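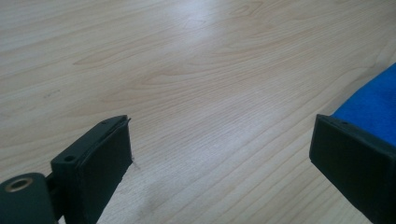

Shirin Moradi bought the table secondhand in Estcombe in July, and it has been the only table in her apartment since. She eats at it, works at it and irons on one end of it with a towel folded underneath.

"I wanted something pale," she said. "The kitchen only gets light from one side, and the old table was so dark you couldn't find your keys on it."

She paid 60 dollars and carried it up the stairs with her neighbor, Damian Schwaiger. The legs had to come off first. One bolt was stuck and took them most of an evening.

The long, wavy grain was what sold her. "It runs at a slant from where I sit. My nephew says the oval parts look like flames."

She wipes the top with a damp cloth after supper and dries it right away. She doesn't use polish. Hot pans go on a cork mat.

Schwaiger thinks she should sell it and get a round one. Moradi has measured for that. "It would block the oven door," she said.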